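# Faltstead teaching-by-hand project: progress to December 21, 2021

Prepared for the Mwakyusa Fund by Muthoni Shemweta
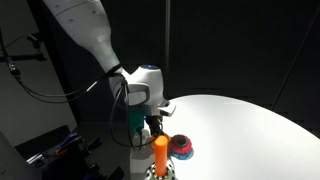
I'm very happy with where we've got to since the June report. We set out to collect demonstrations of simple peg and ring tasks, and the set now stands at 861 usable runs. 129 more were thrown out, mostly for pauses where the operator stopped to think and the arm sat still.

**Hand guiding and remote control**

We began with hand guiding: you hold the arm by the wrist and walk it through the job. People pick it up fast, and new operators were giving us decent runs on their first afternoon! The trouble is that hands and sleeves keep getting into the camera view, and the learned policy gets confused when they aren't there later.

So in the fall we moved most of the work to remote control, using the Prornirow handset. It took longer to learn – I was hopeless at turning the wrist for the first week – but the recordings are much cleaner. We now use hand guiding only for the first few runs of a new task, to find a sensible path, and then record the real set by remote.

**What the policy can do**

In our last test we gave it 100 tries at picking up a ring and placing it over a peg. It managed the pickup well from nearly every starting spot. Placement is weaker. It tends to come in low and bump the peg, and I think that comes straight from us, as several of our operators do the same thing when they're tired. Watching your own bad habits come back at you is quite an experience.

**Money and equipment**

Spending is on plan. The one surprise was the cable routing at the wrist, which had to be redone after it snagged during long reaches. Estach did the work at no charge and we lost 2 days.

**Next**

- Re-record the placement runs with a higher approach
- Shorter operator shifts, with a break between sets
- Start on stacking in a set order, which I've been itching to try

The run logs are in the shared folder. I'd love to have someone from the Fund come by and take a turn on the handset.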